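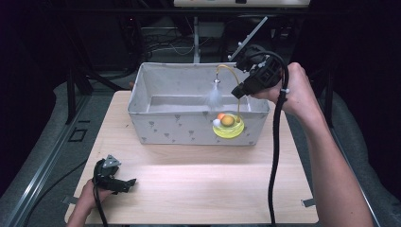

Notebook Home Projects Bench Notes Storage Archive

Monday, after lunch

Reading time: 2 min

OK, back on the toy bin question. I said last time I'd stop fussing with it and I lasted one weekend. The plan is still the same: one soft bin per shelf on the Marikar unit, cat things in the lowest one, everything else up where the cat things won't get mixed in with it.

Started with the gray fabric bin, the one with the little triangle print (or umbrellas, I go back and forth). I like it a lot! It's light, it folds away, it doesn't scratch the tabletop, and it looks fine out in a living room. The trouble is the top edge. It flops. With nothing in the bin the walls sort of stand up, but lean anything on the rim and you can see them thinking about it.

And of course the first thing I wanted to put away was the awkward one, the yellow toy with the ball in the dish and the feather on the wire. The base would sit in a shoebox, no problem. It's the arm that makes it a pain – it arches up and over and the feather ends up wherever it likes. With the base at the right front corner and the feather hanging down inside the front wall it takes up very little room, which was a nice surprise, but I don't trust that as a way to store it. One bump and I'd expect the base to tip. So base on the floor of the bin, arm leaning toward the back corner, and feather last so it doesn't get squashed under something.

The loose balls (orange and white) need their own spot. I keep wanting to leave them next to the toy and that's how we lose them. A small pouch clipped to the inside wall, maybe. There's a Clirulis mesh one in the drawer that might do, need to check the clip isn't too stiff for fabric this soft.

Measured the shelf again while I was at it. Opening is 31 cm high, so a bin can go in with the wire arm poking up a bit, but only a bit. I'd like roughly 4 cm clear at the top so you can get a hand in without snagging the feather.

To do:
- cut a cardboard liner for the front wall, try it on one side before doing all of them
- ask Prasbridge if they still carry the stiffer version in the same gray
- label for the shelf, plain, no drawings this time
- find out where the other 2 bins went (whoever has them, please just put them back on the rack)

If the liner works I'll write up the sizes here. If it doesn't, we go to the wire-rim bins and I'll sulk about the print.

© Plamel Workshop Notes | Contact | Back to top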